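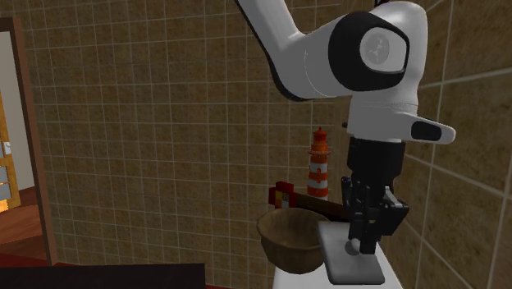
Fit the knobs before you hang the doors, one owner wrote to us after the first edition, and save yourself an afternoon of drilling overhead. We agree, and the steps in this section now run in that order.

Section 4: Knobs, doors and final adjustment

Before you start

The Joly cupboard range is supplied with undrilled doors. Door panels are 18 mm thick. Tall units in the Nokuddale size are 2000 mm high and need two people to lift. Check that the carcass is level and fixed to the wall as described in Section 3. Doors hung on an unfixed carcass can pull it forward.

You will need a drill, a sharp 5 mm timber bit, the cardboard template from the hardware bag, a pencil, masking tape, a Phillips head screwdriver and a scrap of timber.

4.1 Drilling for the knobs

1. Lay the door face up on a clean blanket or on the flattened carton.
2. Decide which side the hinges go. The hinge cups are already cut in the back of the panel — turn it over and check if you are unsure.
3. Put masking tape over the corner opposite the hinges.
4. Line up the template with both edges and mark the centre of hole A. For wall units, use hole B.
5. Clamp the scrap timber behind the mark and drill from the front, holding the bit at 90 degrees to the panel.
6. Peel off the tape and brush away the dust.

Note: doors in the matt colours mark easily. Leave the film on until 4.3 is finished.

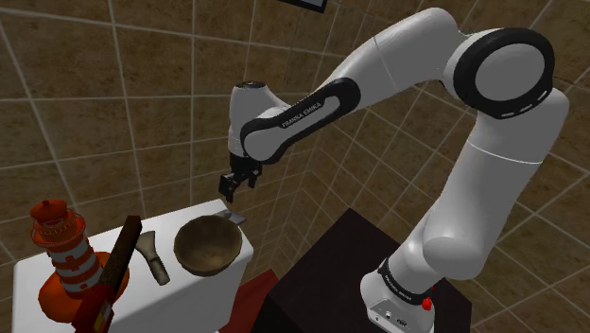 7. Push the screw through from the back and turn the knob on by hand until it stops. Finish with the screwdriver, a quarter turn at most.

Caution: do not use a power driver on the knob screws. The thread insert will strip, and stripped inserts are not covered by the Mernitz warranty.

4.2 Hanging the doors

1. Clip the top hinge to its plate first, then work down.
2. Support the door with your knee or a wedge until every hinge has clicked.
3. Open and close the door slowly. If it binds, go straight to 4.3 and do not force it.

4.3 Adjustment

The front screw on each hinge moves the door sideways. The rear screw moves it in and out. Aim for a gap of 3 mm between neighbouring doors. Adjust all hinges on a door by the same amount, then check again with the door shut. 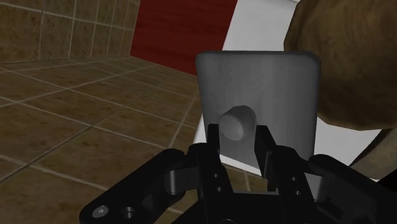 Figure 3. White knob, gripper fingers open.

4.4 Care

Wipe knobs and doors with a damp cloth and mild detergent. Do not use bleach or cream cleanser. Spare screws and knobs can be ordered from the Bumham parts counter; quote the code on the label inside the left side panel.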